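Rimico wavy plate, green — my review after two months

I bought this plate in August, together with a smaller one which I gave to my sister. I was looking for a fruit plate for the kitchen bench, because our old bowl was too deep and the fruit at the bottom was always forgotten until it was soft. A flat plate seemed to me a better idea.

The order came from the Brimon shop in 7 days. The box was thick and there was a lot of paper inside, so nothing was chipped. On the shop page the colour is called "garden green" and I was afraid it would be too strong. In my kitchen it is much paler, more like mint, and I am happy with it. If you want a real dark green, please look at another model.

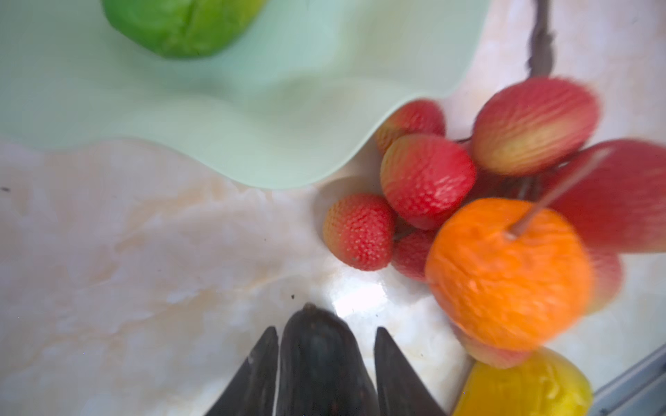 Krajewska Street kitchen, August

The rim is the reason to buy it. It goes up and down in soft waves, and when the light comes from the window you see brighter and darker lines in the folds. The surface is smooth with a little gloss. Our countertop has a marble pattern with beige and peach in it, and I was not sure if two busy things would fight with each other, but the plate is one plain colour and it stays calm. On a wooden table I like it less.

I use it now mostly for decoration fruit. The lychees on a stem I put beside the plate, as they take too much place on it and then nothing else fits. One green fruit on the plate is enough for my taste. My husband would put ten.

Now the things I like less. The waves collect dust, and a flat cloth does not go well into the folds. I use a soft brush with warm water, it takes 2 minutes. Also the plate does not stack with other plates because of the rim, so it needs its own place in the cupboard. In a small kitchen you should think about this before you order.

It is also not light. On the kitchen scale mine shows 600 grams without anything on it, and I would not carry it full with one hand.

I compared it with the Cellton plate of similar size. That one is cheaper and easier to wash, but its edge is almost straight and it looked to me like a canteen plate.

Would I buy it again? Yes, in the same colour. For serving food every day I would take something simpler.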